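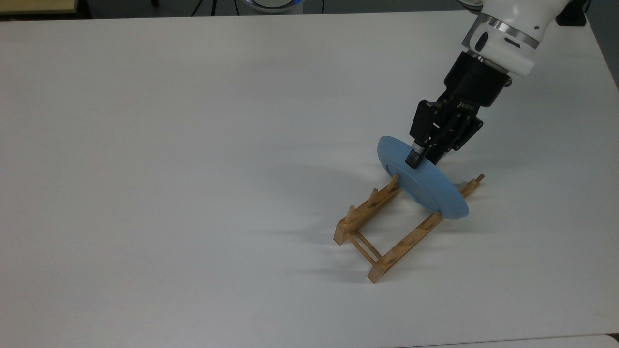
Londus has today announced a new album, "The Tistdale Songbook", with 12 songs by composers who lived and worked in the town of Tistdale before the First World War. The oldest printed copy used for the recording is from 1911, and most of the songs were never recorded before. The running order was decided slowly. Paper slips with the song titles were moved up and down a large white table with a matt top, and for two of the songs the place on the album was changed again in the last week.

Tistdale, Saturday, February 4, 2023

The singer on the album is Raimonds Rätsep, with Prakash Varghese at the piano. The two musicians performed part of this programme in concert last May, and the invitation from Londus came after that evening. Prakash Varghese has also written the arrangements. In 9 of the songs he has kept the piano part as it was printed. In the other songs the printed copies had pages missing, and he has composed the accompaniment again from the melody and the chord signs.

"These are songs for the home, and people sang them after dinner," said Prakash Varghese. "I did not want to make them bigger than they are. When the writer asks for four quiet bars, I play four quiet bars."

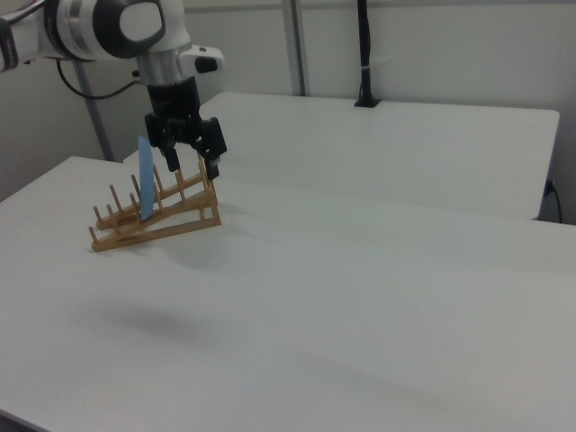 Raimonds Rätsep learned the words from the old copies, including several verses which are usually left out. In "The Lamp at Shao Bridge", the third verse tells the story from the side of the woman who waits, and it changes how the refrain is understood. It is sung complete on the album. The same song will be released first as a single, together with the waltz "My Only Umbrella".

"Some rhymes made me smile, and I was afraid of them," said Raimonds Rätsep. "Then I sang them in a simple way and they were good rhymes."

The recording was made with voice and piano in the same room, and the mastering was done by Polteck. The booklet contains all the lyrics, a short note on each song and the names of the original publishers where they are known.

"The Tistdale Songbook" will be available on CD and for download in May. A vinyl edition is in preparation and will be announced separately. Review copies and the complete track list can be requested from the Londus press office. Requests for interviews with both musicians are welcome at the same office.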